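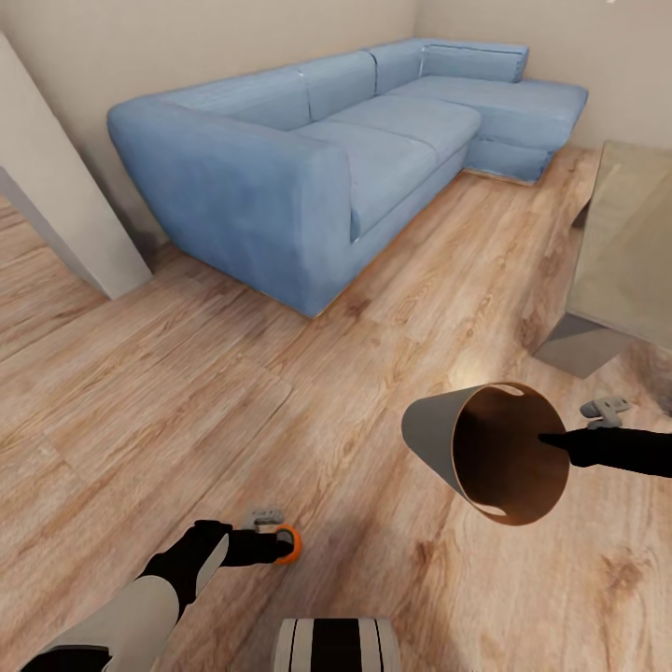

The blue sectional, against the beige wall.

My aunt left me her apartment in Branon and a note that said the sofa stays. Fine, I thought, who's going to haul it down four flights anyway? I moved in that May with 50 dollars, two suitcases and a fern (the fern didn't make it).

So the first night I'm lying on the chaise end, eating crackers, and I hear the sea. Branon is 300 miles from any sea! I figured it was the pipes. I got up, put my ear to the radiator, the sink, the bathroom door. Quiet, quiet, quiet. I lay down again and there it was, waves and a gull and somebody far off calling a dog.

I did what anyone would do and pulled off all the cushions. I found a button, a bus token from Waromano, and a ferry ticket, one way, Waromano to Steyn, never punched. Now my aunt hated boats. She wouldn't even get in the paddle ones at the park. But her name was on the back in her own handwriting, and under it a man's name that had gotten rubbed away, all but the first letter.

I put everything back where I found it. It seemed rude to keep it.

After that I slept out there most nights. I got to know the dog's bark. Once I heard a woman laugh, and I'd have known that laugh anywhere, only it was so much younger than when I had it around me.

Then a dealer from Detwood came by about the lamps, sat down for a minute, and offered me 2000 for the sofa. I asked him if he heard anything. He said no, should he? He went up another 20, like that would do it, and I laughed so hard he picked up his hat.

Last week the waves stopped. I lay there till it got light, waiting — nothing, just the bus on the corner. In the morning I pulled the cushions off again. The button was there, and the token too. The ticket was there as well, but it had a neat round hole punched through the corner.

I've been pricing ferries to Steyn. I can't swim either, but I'd like to meet that dog.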